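The Small Table by the Bed

Hotel guests rarely choose a room for its nightstand, but they use it more than the desk, the closet or the armchair. It holds the phone, the remote, a glass of water and whatever comes out of their pockets at night. At the Trarkcombe, a hotel in Nuvamville, the managers spent part of last September deciding what should stay on it.

The tables are round and wooden, with a body like a drum and dark metal legs. They fit the narrow gap between the bed and the wall, and a round edge is kinder to a hip in the dark than a square one.

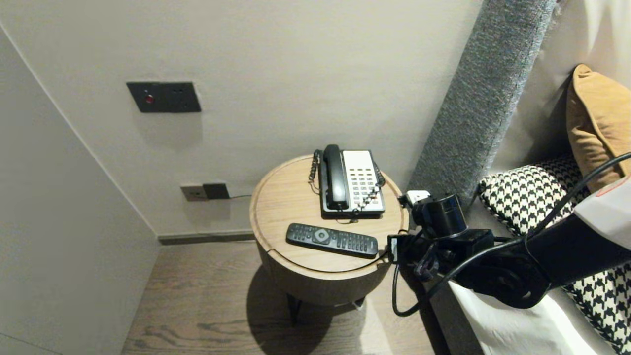

The phone was the first thing up for debate. Some hotels have taken theirs out. The Trarkcombe kept a corded one beside the bed, because older guests still call the front desk and a cord means the handset stays where it belongs. The cost of keeping the lines came to $2436, and the managers paid it.

The remote was harder. Guests leave it in the sheets, under pillows and on the bathroom shelf. Housekeeping used to put it wherever there was space. Now it goes on the nightstand, within reach of someone lying down, and it gets wiped at every changeover. The corners around the buttons take the most work.

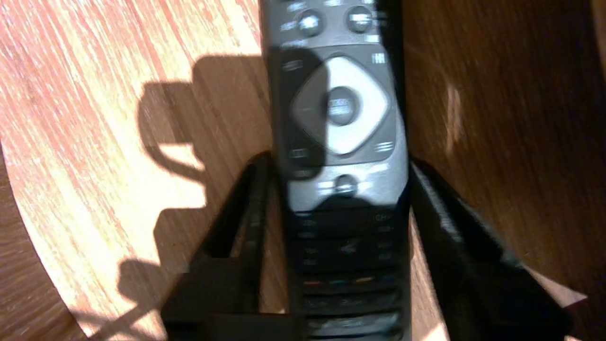
The directional pad sits below two small round buttons on the remote.

Then there is the drawer. A drawer in a round table is curved, so it holds less than it seems to, and things slide toward the front when it opens. The new rule is to open it all the way during cleaning and look to the back. Chargers are the usual find, followed by earrings and paperbacks.
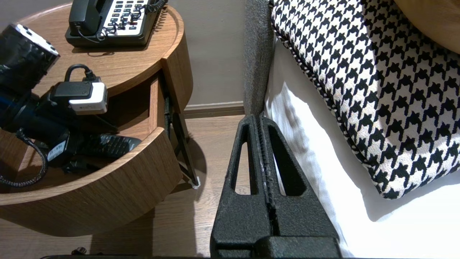

Dela Lamptey would leave the drawer out altogether. A shelf does the same job, she argues, and no one drives 200 miles home before remembering what was on a shelf.

The managers heard that more than once and kept the drawers. Guests like somewhere to put a watch or a wallet out of sight, and an open shelf collects dust.

Placement came last. The phone goes on the side nearer the bed, with its cord on the tabletop. The remote goes to the left of it, pointing away from the pillow end or laid at an angle, as long as both can be picked up without moving the other.

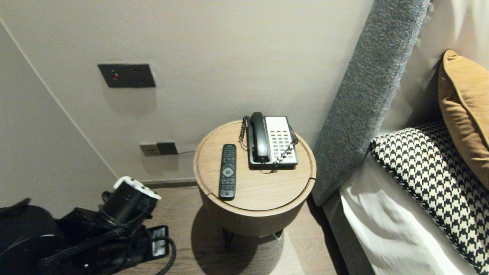
A table this size has room for one more thing, and the hotel leaves that space to the guest. The notepad went to the desk and the breakfast card now hangs on the door. Water is the exception: 2 bottles used to stand by the phone, and they have moved to the shelf over the minibar.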